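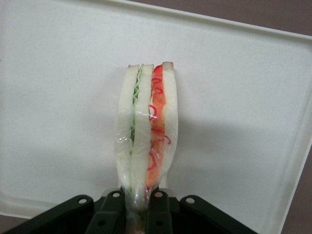

Figure 4.1 A wrapped sandwich made with three slices of white bread.

Chapter 4
What Does Lunch Cost?

I used to buy the same lunch every day from a little counter in Mundcombe, and for years I never asked how anyone had settled on the price. Then I started teaching this course, and now I can't walk past a deli case without doing arithmetic (my family is very patient about it).

Chapter 3 was all about sales. Now we get to the other side of the books - costs - and I promise it's more fun than it sounds! We'll follow Bikham, a small lunch shop, through one November. Bikham sold 2,844 sandwiches that month and paid $2,206 in rent. The rent would have been the same if the shop had sold ten sandwiches, or none. We call that a fixed cost. Bread is a different story: more sandwiches, more bread, bigger bill. That makes it a variable cost.

Before you read on, grab some scrap paper and list everything you think Bikham had to pay for. Put an F or a V next to each item, and a question mark if you're stuck. Keep your list handy - we'll come back to it in Section 4.2.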